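Workshop Gallery: Bins, Benches and Bar Stock

Photos by Odette Millet

The parts store at Thaler moved across the hall in June. Before the move, most of the small stock sat in cardboard boxes and the longer pieces leaned in a corner. Now everything has a bin or a rack, and the bins get used at the benches as well as on the shelves. These pages show the equipment as it looks in daily use, with the wear left on it.

The old store had 61 bins on the list. We kept 60 of them and scrapped one with a split seam. Sizes and finishes vary, as they were bought over a long period from different suppliers. The plain plastic ones are on the previous page, and the metal ones start with this one. 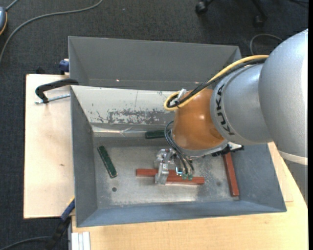
Open grey metal bin on a light wooden tabletop, with a long reddish-brown bar under the gripper. Note the scratches and lost coating on the far wall of the front compartment.

Metal bins hold up better than plastic under bar stock, but the coating goes first on the sloping walls. Scraped coating doesn't take a bin out of service. A sharp edge or an open seam does. Bins in that state go on the bottom shelf by the door with a tag on the handle or the rim, and they are looked at once a month.

Two sizes are still on order from Orgate. Until they come, short offcuts stay in the drawers under the long bench, sorted by length. Please put them back in the same drawer after use.

Labels for the new racks are printed in the office. If one is missing or peeling, leave a note with the rack number and the shelf, and a new one will be made up with the next batch.

Next page: racks and drawers
Previous page: plastic bins
Back to all galleries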